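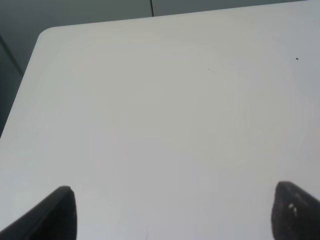
I have wanted to see the Zoredholm lab for ages, so when Milagros Mansilla wrote to say they were opening the doors for an afternoon, I had my train ticket before I had finished her email (and then I nearly missed the train, but never mind).

She gave us coffee first, and very good coffee, and explained that her group collects examples of everyday pouring so that a learning system can pick it up from people. Their goal for this round is 400 examples, and they had 145 when we walked in!
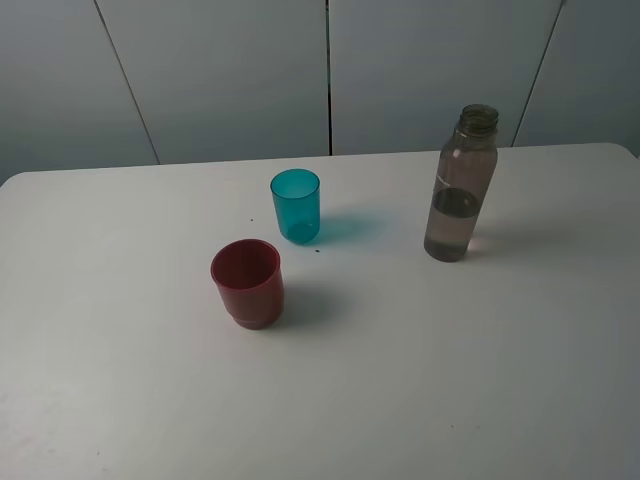

Ilden, May 2019

The task is a bottle and two cups, one red and one teal, and I could happily have stayed with it all day. An operator guides the arm through each try, and every try is saved, the clumsy ones too. Milagros is very firm about keeping those.
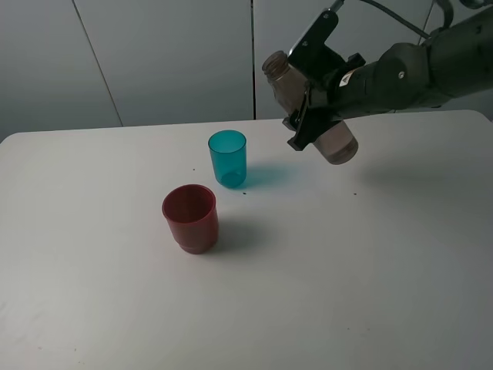 It takes far more patience than I had imagined. The tilt of the wrist is the hard part, she told us, and new operators practice for 20 hours before any of their work goes into the set.
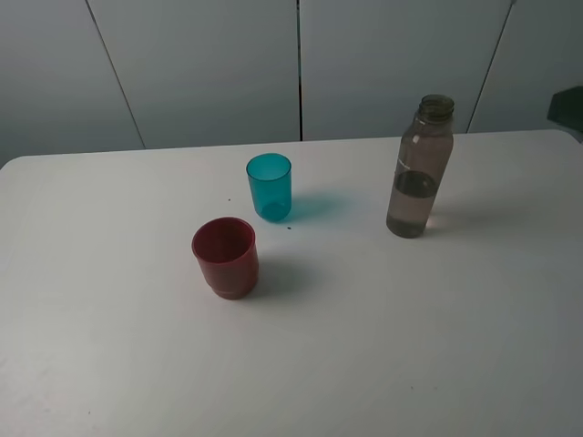 Between tries somebody checks the positions against a sheet, and then off they go again. I asked whether it gets dull, and got a very kind laugh. We ran well over our time, and I still have the Farías workshop to write up from the same trip. They're hoping to open again in June.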